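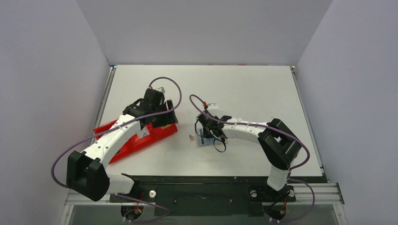
14/05/2020

So I did it. I called the broker back and said yes, I want to see the books on the Josura place, the little dry cleaning shop with the pickup route. My hands were sweating the whole time! I've been going back and forth on buying a business versus a franchise for months now, and I was getting sick of hearing myself talk about it.

The Drosex people sent their packet too (finally). It's 48 pages and most of it is smiling people in aprons. The fee is $3,448 just to hold a territory while they "review" me, and you don't get it back if they turn you down. I read that line three times. Then I went and made a sandwich. 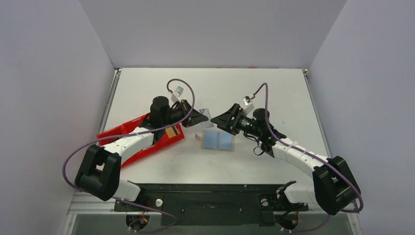
The cleaners is older and kind of shabby but it has 431 regular customers on the list, and the owner wants to stay on for 60 days to show the new person how it runs. I like that a lot. I don't know a thing about presses or solvents. I do know how to answer a phone and keep a route on time, which is most of what I did at Trivent all those years, and the route is where the money seems to be anyway.

What bugs me is the lease. It's up in November and the landlord won't say a word about the rent until there's a signed offer, so I'd be jumping first and asking later. And who is wearing a suit right now? Half the shirts on that list belong to people working at their kitchen tables. The broker says it'll come back. Well, he would - he gets paid when I sign.

Had noodles from Hồ for supper, takeout window only, and sat in the car with the numbers on my lap until I got broth on page two. Must print that again.

Going to sleep on it, or try to. Before I call him back:

1. Ask for three years of tax returns, the full ones this time.
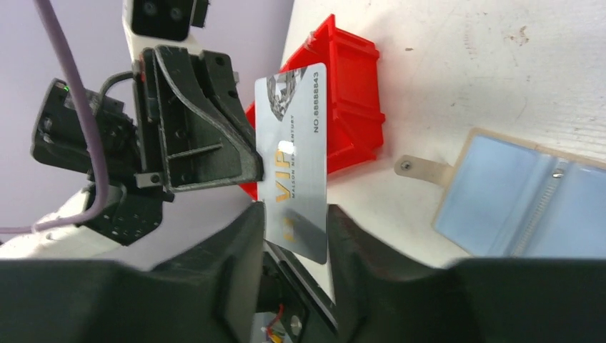
2. Find out who owns the van and if it comes with the sale.

3. Call the bank about the loan and ask how long they're taking these days.

4. Drive past at opening time and see who goes in.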